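About Piltach

Piltach is a shared workshop on Millton Street, in the back half of a building that used to sell carpet. We have 900 square feet, one good bench vise, one bad bench vise, and a long-running interest in getting machines to do small household jobs more slowly than a person would.

How we started

The workshop was founded by Alasdair Tosh, who had been building a robot arm in his spare bedroom until guests began to mention it. He put a card up at the hardware store asking if anyone wanted to split the rent on a room with a concrete floor. Karthik Selvanayagam answered because he owned a drill press and lived on the third floor. They signed the lease in March and found out about the heating the following winter.

For the first year the place had no name. The landlord's paperwork called us "Unit 8," and so did the pizza people. Piltach was the name of Alasdair's first arm, which could lift a tennis ball and, on a good evening, put it back down. It is retired now and hangs over the sink. Visitors assume it is a lamp.

What we build

Members bring their own projects, and those have included a cat door with opinions, a curtain opener, and a device for stirring risotto that we have agreed not to discuss with the insurance company. The one project everybody ends up working on sooner or later is Tidau.

Tidau is our two-armed tidying table. The idea is simple enough to fit on a napkin, and the napkin is still taped inside the parts cabinet. Two arms face each other over a wooden top and pass things between them, and at the end of it all the things are supposed to be in a bin. Picking up is fine. Putting down is fine. Passing from one hand to the other took most of a winter, as each arm was convinced that the other one had it.

We went with butcher block for the top because a member was redoing a kitchen and had bought too much. The metal framing around it came later, after the first set of mounts worked loose and the left arm went for a walk. Everything is bolted to plates now. If you visit, please don't lean on it. It will remember, and we'll be the ones recalibrating until midnight.

The software is called Munro. Karthik wrote the first version and has been apologizing for the variable names ever since. Munro is on revision 81, a number that sounds impressive until you learn that a good many of those were the same fix, put in and taken out again. You can teach it a new object by steering the arms through the motion yourself, then doing it again, and again, and then having a sandwich and doing it again. Soft things are the hardest. A box stays the shape it was when you last looked at it, but cloth makes its own plans.
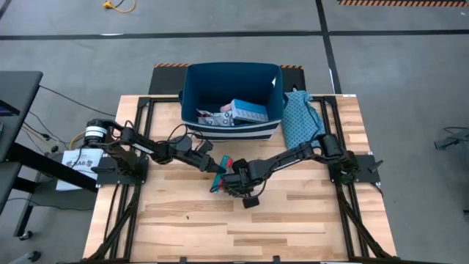 Words and photo: Karthik Selvanayagam, Piltach workshop

Handovers are still where most of our evenings go. The two grippers have to meet over the same small object, agree on who is holding it, and let go in the right order. We practice with whatever is lying around, and the blue bin with the striped band gets refilled from the lost property shelf when we're bored with the current selection. If you are missing a piece of clothing, ask. It may be in training.

Joining

Membership is monthly and covers bench space, a shelf, and use of the shared tools. You don't need to know anything about robots. Several of us didn't, and a couple of us have held steady on that. New members get a tour of the breakers, a talk about the bandsaw, and a turn at driving Tidau by hand, and most people drop the thing they're holding.

We have a few house rules. Label your power supply. Stay outside the black tape on the floor when somebody calls out that the arms are live. Cables get put away at the end of the night — we say this every month and will go on saying it. Food stays on the front counter, and that includes risotto.

Visiting

The door is open to the public on the first evening of each month, starting at 7 p.m. Come around to the loading side, since the front door sticks and the bell belongs to the dentist. Parking is free after six. Kids are welcome with an adult, and tend to ask better questions than the adults do.

If you'd like to donate parts, we can always use motors, bearings, and aluminum offcuts. We have enough printers.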